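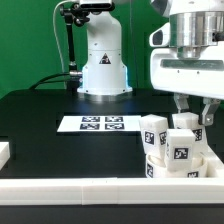 A black tabletop with a bright green wall behind it. Flat tables are great for shape experiments!

Square Things, Round Things: What Happens When Blocks Go in a Bowl?

Tanui Shape Pages, for curious kids ages 7 to 10

Grab a cereal bowl and a handful of blocks. Drop the blocks in. Do they lie flat? Do they make a nice neat stack? Probably they tip, lean on each other, poke up over the edge, and leave odd little gaps underneath. One might climb right out and roll across the table.

Now put the same blocks in a shoebox. Suddenly they behave! They sit side by side with their faces touching, and you can build a second layer right on top.

Same blocks, different container. So what changed? It all comes down to shape, and shape is one of the best things in the world to play with because you can learn so much using stuff that's already in your kitchen.

Meet the cube

A cube is a solid shape with six faces. Every face is a square, and all the squares are the same size. Run your finger along a block and you'll feel the straight parts where two faces meet. Those are edges, and a cube has 12 of them. The pointy bits where the edges come together are called corners, or vertices if you want the math word (say it like VUR-tih-seez). There are eight.

Dice are cubes. So are a lot of building blocks and some ice cubes, though plenty of ice "cubes" are really other shapes if you look closely. Check your freezer and see what you've got.

Cubes have a terrific talent: they fit together with no gaps at all. Put two face to face and they touch all the way across. Put eight together, four on the bottom and four on top, and you get one bigger cube. You could keep going forever if you had enough blocks and a big enough floor. Mathematicians say that cubes "fill space," and that's pretty special. Marbles can't do it. However carefully you arrange a box of marbles, there will always be air in between.

Meet the bowl

Bowls are all about curves. The inside dips down from the edge and comes back up again on the other side, and the edge itself has a name too. It's called the rim. If you trace a round rim with your finger, you'll go around and around and never reach a corner.

A curved rim can look different depending on where you are. Hold a bowl so you're looking straight down into it and the rim is a circle. Tip it away from you and the circle seems to squash into an oval. Tip it more and the oval gets skinnier, and when the rim is exactly level with your eye it looks like a straight line! Artists practice this a lot. Try drawing one bowl three times at three different tilts. It's trickier than you'd think, and really satisfying when it works.

See the rim sweep around in a big arc on the white bowl shape in the next picture? It's tilted steeply. There's a small rounded bump near the middle of the hollow too, and soft shading where the inside dips inward. Shading is a clue your eyes use all the time. Without it, a white hollow could look as flat as paper. 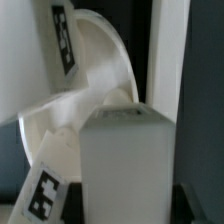
Why flat and curved don't match

Here comes the experiment. You need one block and one bowl.

Set the block down on the table. The whole bottom face is touching, so it sits still. Give it a gentle poke with one finger. It slides, but it doesn't rock.

Now move the block to the bowl, and set it on the sloping side. Look from very low down, with your chin on the table. Can you see space under the block? A flat face can't bend to match a hollow, so the block only touches the bowl in a few places, usually along an edge or at some corners. Everywhere else there's air. Poke it again. This time it might rock, tip, or slide down toward the middle.

Lots of bowls have a flat patch at the bottom. If yours does, and your block is small enough, it may sit perfectly well down there. The second block is where the fun starts. It has no flat patch left to sit on, so it leans on the bowl, or on the first block, or on both.

The pull that never takes a break

What makes the blocks settle at all? Gravity! It pulls everything toward the ground. When you let go of a block, it moves downward until something holds it up. In a bowl, "downward" usually means sliding along the curve toward the lowest spot.

Then friction joins in. Friction is the grip between two things that are touching. Rub your palms together quickly and you'll feel it as warmth. A block with a rough surface may stay halfway up the side of a bowl because friction is holding on. A smooth, slippery block is more likely to zoom straight down.

So every pile is a kind of tug between gravity and grip. The blocks stop moving when each one has enough support. Sometimes that support looks completely wobbly, with a cube tilted over and propped on the rim, and it stays put anyway.

You can see a tilted cube in the next picture. There are four white cubes piled into and above a round white bowl, and the one tipped over in front is resting on the rim. Look for the cube at the back left as well. It's partly hidden behind the others, so you have to hunt a bit. 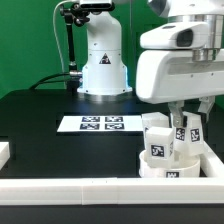 Hidden blocks and sneaky gaps

Counting a pile is harder than counting a row. In a row, you can see every block. In a pile, the ones in front cover up the ones behind, and there could be a block right at the bottom that you can't see at all.

Play this with a friend. One person drops some blocks into a bowl while the other looks away. Then the guesser gets 5 seconds to look from one side only. How many blocks are there? Write down the guess. Next, walk around the table and look from the other side. Do you want to change your answer? Tip the blocks out and count them to find out.

Grown-up scientists have the same problem when they study heaps of sand or gravel. Looking at the outside only tells you so much about what's inside.

Black-and-white squares

Did you spot the patterns? The white board on the table has four of them, set out two by two, and there's one on the front rim of the bowl and one on the front of the tilted cube. Each is a square pattern in plain black and white.

Patterns like these are called markers or tags. A computer with a camera can pick them out easily, because black next to white is the strongest contrast there is. The clever part is that a tag is a square, and a square seen from the side looks stretched or squashed, just like the rim of your bowl when you tipped it. By measuring the squash, a computer can work out which way the tag is facing.

You can make your own. Draw a square on white paper and divide it into a grid with a pencil and ruler. Color a thick black border around the outside, then color some of the inside boxes black and leave the rest white. Make a few with different insides and tape one to each of your blocks. Now every block has its own name badge!

Try it: the Great Grondasville Fill-Up

This challenge comes from our readers in Grondasville, who sent us the rules written on the back of a cereal box. We love it.

You will need:
Blocks that are all the same size
A bowl
A box with straight sides
Paper and a pencil
A tray to catch runaways

1. Pour blocks into the bowl without arranging them. Stop when one falls off. Write down how many stayed in.

2. Empty the bowl and start over, this time placing each block carefully by hand. Did you fit more?

3. Do both parts again with the box. Write those numbers down too.

4. Compare. Which container changed the most between pouring and placing?

5. Swap the blocks for something round, like marbles or big beads, and see what happens. (Keep small things away from babies and pets.)

If you want to go huge, the Neltton crew did theirs with 200 sugar cubes and a mixing bowl. They tell us the floor was crunchy for a while.

Questions kids have sent us

Can you ever fill a round bowl completely with cubes?
No, there will always be gaps near the curved sides. You can make the gaps smaller by using smaller cubes. With teeny tiny ones, like grains of salt, the gaps get so small you can hardly notice them. Look at table salt under a magnifying glass and you'll often find little cube shapes!

What about filling the leftover gaps with sand?
Great idea, try it outdoors. Fill a bowl with blocks first, then pour in dry sand and watch it trickle down into the spaces. Measure how much sand you used and you've measured most of the empty space.

Why are bowls round, then, if boxes are so good at holding things?
Think about soup. A spoon slides easily around a curve, and there are no corners for the last noodle to hide in. Round bowls are easy to wipe clean, too, and they nest inside each other in the cupboard.

Words to know

Cube: a solid shape with six square faces, all the same size.
Edge: the line where two faces meet.
Vertex: a corner. More than one are called vertices.
Rim: the edge around the top of a bowl or cup.
Friction: the grip between two things that are touching.
Contrast: how different two colors or shades look next to each other.

Coming in May: Why does a cone roll in a circle? Save your paper party hats – you're going to need them!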